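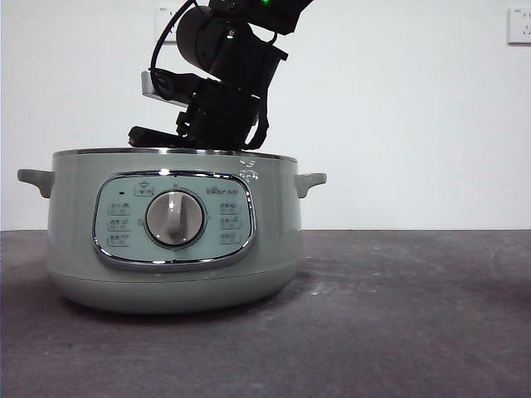
According to Pascal Petersen, a gripper comparison that uses only blocks and cups says little about kitchen work, and an appliance with a thin rim is a harder and fairer test. His remark is often cited in discussions of the Arneck kitchen trials, a series of bench tests in which two-finger grippers were compared on household objects.

The Arneck kitchen trials were set up by Beat Stöckli to compare the Buliler and Brunner grippers on the same arm and with the same controller, a Bristov unit. Each gripper was run through 21 tasks. Most involved contact with an object that had not been fastened to the table, such as an electric cooker.

Rim contact was scored separately from grasping. In a rim contact task, the fingers are brought down nearly flat until they rest on the edge of a pot, and the arm then holds its position for eight seconds. A run was marked as failed if the object shifted by more than 3 mm or if the controller stopped the arm on a force limit.

The Brunner gripper had the lower failure rate on rims, while the Buliler did better on knobs and side handles. Stöckli put the difference down to finger length. Petersen disagreed and pointed to the controller settings, which had been tuned with the Brunner gripper mounted.

A second round was held in October with the force limit lowered to 23 newtons for both grippers. The gap on rim tasks became smaller. Results for handles did not change. Cable routing at the wrist was left to the operator in both rounds and is not covered in the published task list.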